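Martes, 21 de marzo
Por Orest Zakharchenko
Tiempo de lectura: 4 minutos

Los jueves por la tarde, cuando el resto del instituto ya se ha ido a casa y en el pasillo del primer piso solo queda encendida la mitad de las luces, en el aula de informática hay tanto ruido que a uno le entran ganas de quedarse. Yo fui con la idea de pasar una hora, hacer un par de preguntas y coger el autobús de las seis. Cogí el de las nueve y cuarto, y gracias a que alguien me avisó de que era el último.

El club de robótica del instituto Gredemier prepara estos días su participación en la Copa Jorgate, un torneo escolar que se disputa casi por completo en simulación. Cada equipo recibe el mismo brazo virtual, la misma mesa y las mismas piezas, y lo que entrega es el programa que lo mueve. La final es en julio, en Zitholm, y allí sí que se viaja: hay autocar, hay bocadillos y hay, según me contaron con muchísimo detalle, un albergue donde el año pasado no funcionaba la calefacción (en julio daba igual, pero a ellos les pareció un escándalo).

La tarea suena sencilla cuando te la cuentan. Hay que recoger unas piezas pequeñas y repartirlas entre los cajetines sin tirar nada, sin rozar el estante y sin tardar una eternidad. Luego te sientas al lado de Maite, que tiene dieciséis años y lleva desde octubre peleándose con la muñeca del brazo, y comprendes que en ese «sin rozar» caben varios meses de vida. La pinza tiene que bajar inclinada para entrar bien en el cajetín, y basta con que el ángulo se vaya un poquito para que los dedos tropiecen con el borde y la pieza salga despedida hacia un rincón del que no vuelve.

—Al principio la soltábamos desde arriba y ya está —me explicó Maite sin apartar la vista de la pantalla—. Y rebotaba. Siempre rebotaba. Ahora la acompañamos casi hasta dentro.

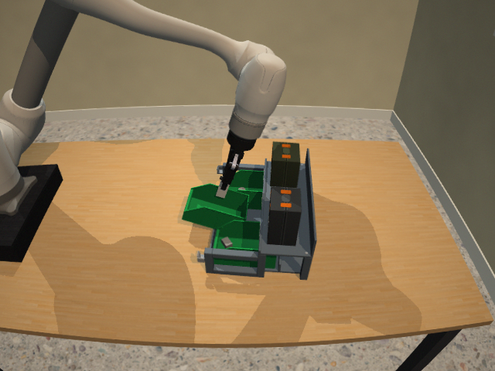
El brazo simulado, con una pieza en la punta de la pinza, sobre el cajetín verde inclinado.

Me gustó ese verbo, acompañar, y me di cuenta de que lo usaban todos. En el club se habla del brazo como se habla de un perro viejo al que se le tiene cariño: hoy está torpe, hoy no quiere, mira qué bien lo ha hecho. Iker, que se ocupa de las trayectorias, le pide las cosas por favor antes de pulsar la tecla. Dice que no sirve de nada, pero que tampoco cuesta.

Trabajan en 2 ordenadores, de los que uno es decididamente más lento que el otro, y hay una lista pegada en la pared para saber a quién le toca el bueno. La lista se respeta poco. Cada ensayo se guarda con un número, y la tarde de mi visita iban por el 1,172, escrito así, con la coma a la inglesa, porque así lo pone el programa y ya se han acostumbrado. De todos esos intentos, unos 136 les parecen dignos de enseñarse. Los demás también los conservan, y a veces los viernes ponen los peores seguidos, a toda velocidad, y se ríen hasta llorar.

La profesora que lleva el club, Begoña Fekete, da clase de matemáticas y asegura que de robots sabe lo justo. Se quedó con el grupo hace cuatro cursos, cuando el compañero que lo había fundado se jubiló, y reconoce que el primer trimestre lo pasó estudiando por las noches para no quedar mal delante de los mayores. Ahora se sienta al fondo, corrige exámenes y levanta la cabeza cuando oye demasiado silencio. Si alguien le pregunta algo, suele contestar con otra pregunta, costumbre que sus alumnos encuentran desesperante y que imitan de maravilla en cuanto ella sale a por café.

Le pregunté si no echaba de menos un brazo de verdad, de los que pesan y hacen ruido. Se lo pensó un buen rato. Me dijo que sí, claro, que a cualquiera le gustaría, pero que con la simulación los chicos se atreven a probar disparates, y que de los disparates han salido varias de las cosas que mejor funcionan. La bajada inclinada, sin ir más lejos, fue una ocurrencia de una alumna de primero que se había equivocado al teclear un signo.

Hacia las ocho hubo un momento de esos que justifican el viaje. Iker cargó una versión nueva, pidió las cosas por favor y los demás se fueron arrimando a su silla, unos con el abrigo ya puesto. El brazo bajó, dejó la pieza en el fondo del cajetín y se retiró tan despacio que alguien soltó un «venga, hombre» entre dientes. Hubo aplausos, y también una discusión larguísima sobre si aquello contaba, puesto que habían quitado el límite de tiempo para la prueba. No contaba, decidieron al final, pero se apuntó en la libreta con un asterisco.

Les queda afinar la velocidad y resolver un temblor que aparece cuando el brazo se estira demasiado, y del que cada uno tiene una teoría distinta. Maite cree que es cosa de la muñeca. Iker le echa la culpa al codo. Begoña, desde el fondo, preguntó qué pensarían si fueran las dos cosas, y los dos protestaron a la vez mientras yo buscaba la bufanda.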